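Prumholm Stud opens its foaling barn to visitors this September
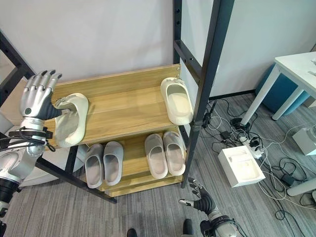
Racing & Breeding | News

I've been driving past the gates at Prumholm for years, always slowing down to see if there's a mare near the fence, so you can guess how fast I opened this email! The stud is running 6 open mornings in September, and for the first time the tour goes right inside the foaling barn.

Groups are being kept to 17, which sounds small, but I've done one of those big yard tours where you spend the whole time looking at the back of somebody's jacket, and I'll take small any day. You start at the stallion boxes, where Gbeho gets top billing (he's nine now and his first runners have had a very decent summer), then walk down through the paddocks to see this year's foals with their mothers. The last stop is Grustent, the training yard next door, in time to catch second lot coming back up the lane.

Tickets are $177 with breakfast included. Yes, I winced a little too, but it's a full morning and the breakfast is a proper sit-down one. Booking is through Vosent, the tour company, and it opens Thursday at 9 a.m. Under-12s can't go in the foaling barn, and dogs have to stay home.

I've got my alarm set, and I'm hoping for the first date. If you get on the same one, come say hi, I'll be the one hanging around Gbeho's door with a pocketful of mints (I'll ask before I hand any over).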